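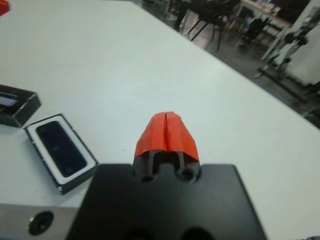
Last edited Monday 2:14 pm

Black boxes: keep or toss?

bortolotti_fan
Clearing shelves. The black boxes with the white insert take up too much room. I have 104 of them. Does anyone keep theirs?

shelf104
Keep. The insert holds things flat and the rim protects the corners. Open them on a white table and sort from there.

Prorketti2
Disagree. I threw out 200 in March and haven't missed one. Flat sleeves take half the space.

shelf104
Sleeves don't stack. Mine are two deep and fine.

bortolotti_fan
Is the insert foam or cardboard on the older ones? Matters for recycling.

Prorketti2
Both exist. Press it with a thumbnail.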